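Robot club update: the flower shop round

So I've been meaning to write about robot club since June, and every time I sit down to do it something breaks and I end up at the workbench instead. Tonight nothing is broken (yet!), so let's go.

If you're new, I help out with the student team at Garport, and we're getting ready for the Uvport challenge. Each team gets a pretend job for its robot arm. Last season it was sorting mail. This time it's a flower shop, and the arm has to pick up stems and put them in vases without squashing anything. There are 11 of us, counting me, and only one arm, so you can imagine how the sign-up sheet looks.

The arm is called Odus. I voted for something else and lost badly. Odus is perfectly happy with blocks and cups and tennis balls, which lulled us all into thinking flowers would take an afternoon. Nope! A stem is skinny, it rolls, and the heavy end is the end you're not holding. Our first full practice run was 39 tries and Odus got nine flowers into the vase. The students cheered for every one of those nine like we'd won the whole thing, and I cheered right along with them.

Most of the past few weeks has gone into the approach, meaning the last little bit of travel before the fingers close. We had been coming in way too fast and nudging the flower away. Now there's a slow zone, and one of the ninth graders wrote a bit of code that lets you set the speed with a slider – so much nicer than digging through the settings file every time. We also argued for a whole evening about whether to grab high, near the bloom, or low on the stem. High is steadier, but the leaves get in the way. Low is clean, but the flower flops over. We're going with high for the roses and will fight about the tulips later. 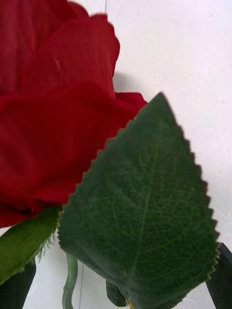 Odus's view of a rose, leaf front and center.

That big leaf is our current headache. The software keeps getting excited about it and wants to treat it as part of the bloom, so the next job is marking up a pile of pictures by hand, petals in one color and leaves in another. We have 79 done. I brought pretzels to the last session and it went a lot faster, so pretzels are now in the budget.

The scoring rules from Uvport came through too, and dropped flowers cost more than slow ones, so the slow zone stays. Next up is the vase end of things – I'll post again once we've tried the narrow one.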